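Gerkwood Evening Classes
Handout 2: Measuring a Room Before You Draw It

Welcome back, everyone, and thank you for all the lovely floor plans you brought along last time!
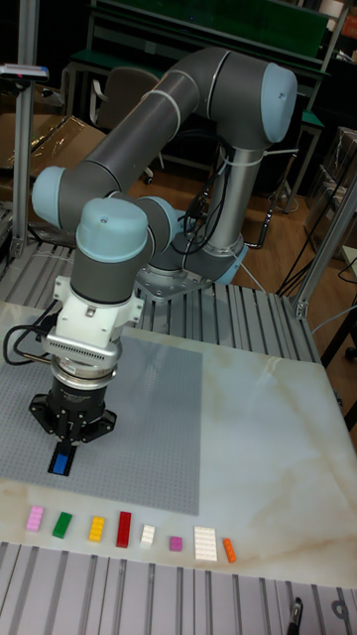 Tonight we carry on with scale, which I know felt a bit slippery in June. Start with the longest wall, write its length down right away (please don't trust your memory, I never trust mine), and then work around the room clockwise. Doors and windows come after the walls.

For the Stirkmont cottage plan, use millimeters, so that one meter goes down as 1000. It looks fussy, but you'll get used to it.

For next time: finish exercise 13 and bring 2 sharp pencils and your eraser.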